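Section 2. Before You Buy: Planning Your Space, Your Budget and Your Order

Please read this section before you fill in the Clorkano order form. We know that planning is the part most people want to hurry through, and we understand – the arm is the fun bit. But nearly every unhappy phone call we take at Flumport goes back to something that could have been settled with a tape measure and a cup of coffee, so do give it an evening if you can.

2.1 Decide what the arm is for

1. Write down the one job you most want the arm to do. One sentence is plenty. "Move finished parts from the tray to the rack" is a good sentence. "Help out in the shop" is a nice thought, but it won't tell you which gripper to order.

2. Under that, write any second job you hope to add within the first year. Keep it on a separate line so that you can price it separately.

3. Weigh the heaviest thing the arm will pick up, with its packaging if it has any. Use a real scale. Guesses tend to run low, and ours do too.

4. Note who will be running the arm day to day. Training is priced per person, and it is easier to put two people on the first order than to book a second visit later.

Note: If you can't settle on one main job, you may be happier renting for a season first. Ask your dealer about the rental plan, and see 2.6.

2.2 Measure the work area

1. Measure the bench or table where the arm will stand, along the front, along the back and from front to back. Older benches are often a little out of square, so please take all three.

2. Measure up to the lowest thing overhead – a shelf, a lamp, a pipe, the bottom of a cabinet.

3. Mark the swing of the arm on the floor with painter's tape, using the paper template in the planning packet. Leave the tape down for a few days and go about your work as usual. You will find out very quickly whether people keep walking through it.

4. Find the nearest grounded outlet and measure the path the cord will really take, around corners and all, as a straight line across the room will always come out too short.

Caution: Do not plan on an extension cord as a permanent supply. If the outlet is too far away, put an electrician's visit in your budget now.

2.3 Look at the surfaces and the joins between them

This step was added after the first printing, at the request of several customers, and we are very glad they spoke up. The wrist camera on the Clorkano works close in, and what it gets to look at matters a good deal when you are deciding how much to spend on benches, panels and lighting. A plain surface gives the camera very little to hold on to. A dark seam between two grey panels, on the other hand, stands out strongly, and if your layout has one you should know where it runs before you choose where the parts will go.

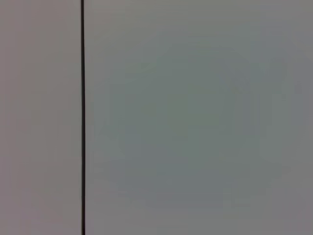

Leonie Fröhlich wrote to us that she had put most of her surface budget into smooth matching panels because they looked so tidy in the showroom, and that she would now spend half as much on the panels and put the rest into stick-on location markers and a decent lamp. She also asked us to tell people to buy the markers with the first order, as she paid for shipping on a very small envelope.

We have taken her advice to heart. To plan your own surfaces:

1. Make a simple sketch of the work area from above and draw in every seam, gap and panel edge.

2. Mark on the sketch where you expect the arm to pick things up and where you expect it to set them down.

3. If a pick-up spot falls across a seam, move the spot if you can. It costs nothing at this stage.

4. If the area is large and plain, add one packet of location markers to your order for each pick-up spot.

5. Visit the area at the time of day you will be working, with the lights on as they normally are, and look for soft patches of shade. Add a lamp to the budget if you find any where the parts will sit.

Note: Matte finishes are usually kinder to the camera than glossy ones. If you are buying new panels anyway, ask for a sample and try it under your own lights before you pay for the lot.

2.4 Build the budget

Use the worksheet at the back of the planning packet. It has 53 lines, and we promise that most of them will be blank for a small shop. Please go down the whole list even so, and write a zero where nothing is needed, so that you know you considered it.

1. Enter the arm, the gripper and the stand.

2. Enter surfaces, markers and lighting from your sketch.

3. Enter electrical work, if any.

4. Enter training, and the hours your own people will spend learning. Those hours are a real cost, though no one will send you a bill for them.

5. Enter spare gripper pads. Two sets will see most customers comfortably through the first year.

6. Enter delivery. If you have stairs or a narrow door, say so on the form.

Caution: Prices on a written quote are held for 30 days. If your approval process is slower than that, ask for the quote after the worksheet has been signed off.

2.5 Check your figures with someone else

Hand the sketch and the worksheet to a person who had no part in making them. Lorraine Bramwell at our planning desk will gladly look over yours at no charge, and she is very good at spotting a forgotten outlet. Send both pages together, please. The worksheet doesn't make much sense to her without the sketch.

2.6 If the total is too high

1. Take out the second job and price the first one alone.

2. Keep your present bench, provided it is steady and doesn't rock when you lean on it.

3. Ask for the rental plan in place of a purchase. Part of the rent can be credited if you decide to keep the arm, and your dealer will put the terms in writing.

4. Leave the lighting and the training in. We have seen both trimmed to save a little money, and both usually get bought later anyway.

When the worksheet and sketch are finished, keep a copy of each with this manual. You will need the sketch again in Section 3, when you choose where to bolt down the stand.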